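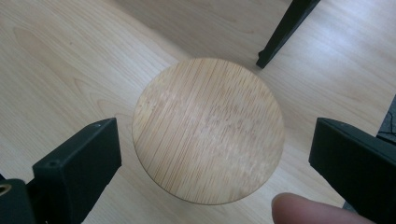

Search this site Enter keywords Go

Bamboo rounds: the Rustad gallery

November 22, 2021

Every kitchen shop now tells me bamboo is the answer, whatever I asked. Stilta wants 12 dollars for a set of two rounds and calls them "heirloom." I have my doubts about an heirloom you set a mug on.

The first one in the gallery is the plain kind, flat and pale tan, with tight straight grain. Coaster or jar lid? Sellers seem happy to list the same shape as either one, which tells you how much thought went into the lid part. On a blond wood-grain floor it comes close to matching, so drop one at your own risk.

The Lotusby listing promises 500 washes. I'd like to meet whoever did the washing. Mine from Ivurska got a fuzzy rim in July after nine, all by hand, no soaking.

I'm still using it. It holds a cup up fine, and so did the cardboard one it replaced.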